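14 December 2024

**Plakeck puts its orange-handled flatware on sale**

I've been setting and clearing the same small table since November, so I'm very happy (and a bit tired) to say it: the Plakeck everyday line is on sale now through Nurbridge, my little tableware shop in Dutonitz!

It started with one fork. I wanted a bright handle you could spot in a crowded drawer, and orange won. Then the fork needed a spoon, and the two of them needed somewhere to sit, so I kept going until I had a whole casual supper setting. The first run is 300 sets, 6 forks and 6 spoons to a box, and you can order by mail or pick up at the shop.

My friends at Yeo like a proper place setting, all straight lines. I like mine a little looser, with a lime-green plate off to one side and a gray tray for the bread. Mix it up however you want! The handles look great on pale wood, and that's how I use them at home.

Plates and trays are sold separately. Store owners who'd like a sample box can write to me, Konrad Głowacki, at the shop.

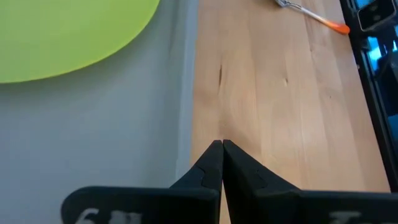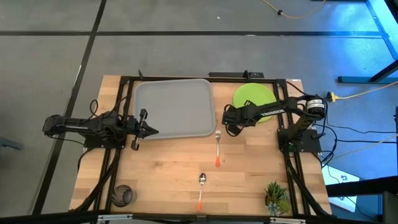
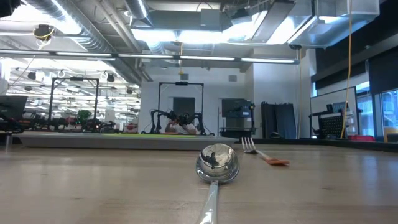 *Page last changed: 14 Dec., by K.G.*

Fork and spoon on a light wood table, in all but the first picture, which has the fork. Press may reprint all three with a credit to Nurbridge.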